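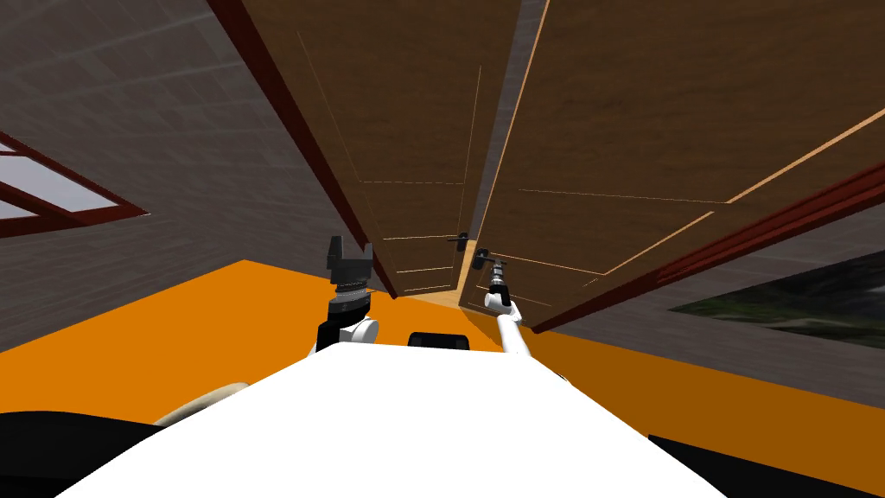

Tsion Asfaw reckons doors are the worst of the lot, you pull and then your own arm is in the way. Fair enough. She let me try anyway.

Notes from the Jasdale open day, June 2022. Got there late, bus. Missed the talk. Upstairs is all simulated — you sit with a hand control in each fist and the robot on screen copies you. Double doors, lever handles. Each go gets saved and the robot learns from the lot. Getachew Jemal had 146 saved when I turned up, wanted more before teatime.

My first 2 goes binned. Twisted my wrist too far, lost the handle. Third one kept!
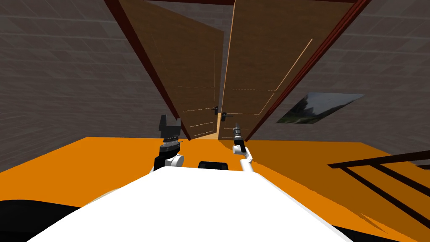
Hardest bit is judging depth on a flat screen. I kept stopping short of the handle, then lunging. Getachew says go slow, it copies your bad habits aswell. Queue of 17 behind me by then so no fourth go.

Downstairs tommorow if I can get a ticket — the real arm, guided by hand.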